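Skatum wood oil for tables, my review after one winter

24th February

I bought the Skatum oil last June for the table in our kitchen, and I waited to write until I had used it through the cold months. Many reviews are written one day after the can is opened, and for an oil this says very little.
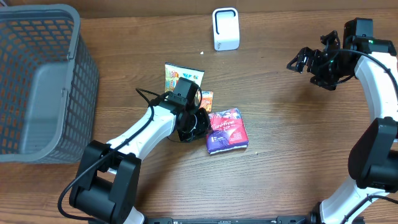 The one-liter can cost me 42 dollars at Thygesen. They had also the Pudness hard wax, cheaper, but I used it before on a shelf and it became sticky near the radiator. So I decided to pay more this time.

The work is simple, but you must have patience. I sanded the old finish away, cleaned the dust two times, and put on 3 thin coats with a cotton cloth. The can says to leave eight hours between coats. In my kitchen this was too short and I waited a full day. After the last coat I did not put anything hot on the table for 14 days.

The color became warmer and a little more red than the small sample card in the shop. I like it, but if you want to keep a pale wood pale, please test first on the underside. The smell is strong on the first evening, then it goes away slowly. I slept with the kitchen door closed.

Now about water. A glass with a wet bottom left no ring when I wiped it the same evening. Coffee that stayed overnight made a light mark, and I repaired it with some drops of oil and a fine pad. Red wine I have not tested and I do not plan to.

What I do not like is the lid. It bends when you open it with a screwdriver and after this it does not close well, so part of my oil became thick like honey. I moved the rest to a glass jar. The instructions are also printed so small that I needed a lamp.

Four stars from five. I still have around one third of the liter, and I will use it for the two Devemeo stools when the weather allows me to sand outside.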